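4. Planificación con contactos en la cocina simulada

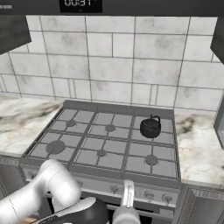 Conviene recordar, antes de entrar en los detalles, que el planificador de Jurnia se concibió para mesas despejadas, y que llevarlo a una cocina nos obligó a repensar con bastante calma casi todo lo que dábamos por sentado sobre el espacio libre. La primera versión trataba la encimera y los fogones como una única caja de colisión, solución cómoda que, por desgracia, prohibía también las posturas que más nos interesaban.

Figura 3. Entorno simulado: cocina de gas con un hervidor negro en la parrilla trasera derecha y el brazo en primer plano, a la izquierda.

Para un objeto situado al fondo, el codo debe pasar por encima del borde delantero sin que la muñeca roce los mandos. Descomponemos por ello la trayectoria en 2 fases: una aproximación en el espacio articular, calculada con muestreo, y un tramo final cartesiano en el que el controlador de impedancia de Zuken admite pequeñas desviaciones. El asa, fina y arqueada, resultó ser (lo decimos con cariño, después de tantas tardes con ella) la geometría más ingrata de todo el conjunto, y acabamos representándola como una cadena de cápsulas.

Evaluamos el método en 158 episodios, variando la pose inicial del brazo y la semilla del muestreador. Los fallos se concentraron en el paso de una fase a otra, cuando la configuración alcanzada quedaba demasiado cerca de un límite articular. Agradecemos a Sheldon Leclerc la paciencia con que revisó esos registros.

Última actualización: junio

Relacionados
- Ayele: mallas ligeras para asas y tiradores
- Okholm, notas sobre control de impedancia

Comentarios
Ultan Dolan: ¿Probaron a penalizar los límites articulares ya en el muestreo? A nosotros nos ayudó mucho.
marta_r: Muy claro lo de las cápsulas, gracias. ¿Publicarán el código?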